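Pretdale Community Computer Reuse Program
Progress report to the Lorkier Fund
Reporting period ending April
Prepared by Anjana Debnath, program coordinator

1. Status

The program is on schedule against the revised work plan. Collection and data erasure are running at the planned rate. Distribution is behind, for the reasons set out in section 4. Spending is within the approved budget, with one transfer between lines that needs the Fund's consent (section 6).

2. Collection

Collection points now operate at 13 sites across the Pretdale district. Two of these, the Tevby library branch and the Tevby neighbourhood centre, opened during the period and replace the single site at the old council depot. The depot site was closed because the loading dock was not available after hours.

Intake for the year to date stands at 800 units. Most came from business donors replacing equipment at lease end. Household donations continue to arrive in small lots and take more time per unit to log, mainly because chargers and drives are often missing and the donor form is often incomplete. The form has been cut to a single page. The serial number field is now filled in by program staff at the counter.

One donor withdrew after its own legal review raised questions about custody of storage media in transit. We have since changed the transport procedure. Drives from business donors now travel in a sealed crate with a signed slip at each end, and the slip number is recorded against the batch. The donor has been sent the new procedure and has not yet replied.

3. Assessment and erasure

Each unit is logged, opened, checked and given one of three grades. Grade A units are cleaned and reissued. Grade B units need a part. Grade C units are stripped and the remainder goes to the licensed recycler.
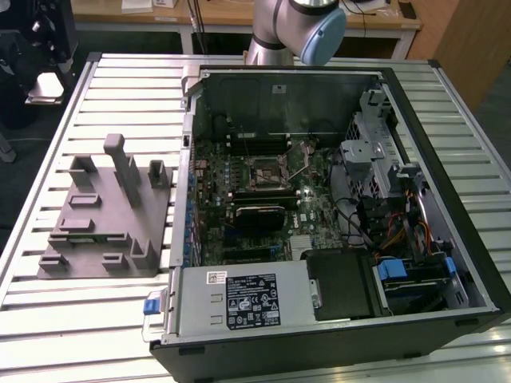 Desktop tower on its side with the side cover removed.

Storage media are erased before any other work is done on a unit. Media that fail erasure are physically destroyed, and a certificate is issued to the donor on request. The erasure log was audited by Chibuzor Bashir in the second half of the period. He found no missing entries. He did find that the log used two formats for batch numbers, one from the old spreadsheet and one from the current database, which made it slow to trace a unit from intake to dispatch. Old batch numbers are being converted and the work will be finished before the next report.

The share of units graded C has risen. The main cause is age: a large part of the intake from one donor could not run a supported operating system. We considered offering these units with an alternative system, and recipients who had been asked in the earlier survey were mostly unwilling to support it without help. The question will be put again in the next survey, with an offer of a short training session attached.

Parts recovered from Grade C units are shelved by type and drawn on for Grade B repairs. Memory and power supplies are used quickly. Processors are not.
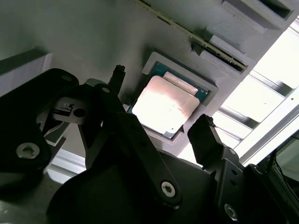 The stock of slow-moving parts has therefore been capped, and anything above the cap goes out with the recycler's regular pickup. This has freed one bay of shelving, now used for finished units awaiting dispatch.

4. Distribution

Distribution fell short of plan in the first part of the period. The program relies on schools and settlement agencies to refer households, and referrals stopped almost entirely over the school break. They have since recovered. Dispatch is now done every Friday, which suits the agencies better than the earlier on-demand arrangement and has reduced failed deliveries.

A waiting list remains for laptops. Desktops are in good supply but many households do not have the room for one. We do not expect this to change while the donor mix stays as it is. Discussions with Toivonen about a laptop-only donation stream are at an early stage and no commitment has been made.

5. Risks

Lease on the workshop: the current term ends this year. The landlord has indicated willingness to renew but has not provided figures in writing.

Recycler fees: a fee increase has been signalled for Grade C material. The effect on the budget will depend on the grade mix.

6. Budget note

We ask the Fund to approve a transfer of $3,000 from the vehicle line to the parts line. The vehicle line is underspent because two of the larger donors now deliver at their own cost. The parts line is under pressure from laptop batteries and chargers, which cannot be recovered in usable condition from most donated units.

7. Next period

Finish conversion of the old batch numbers. Confirm lease terms. Run the recipient survey and report the results by agency. Bring the remaining collection sites onto the one-page form — the two Tevby sites are already using it.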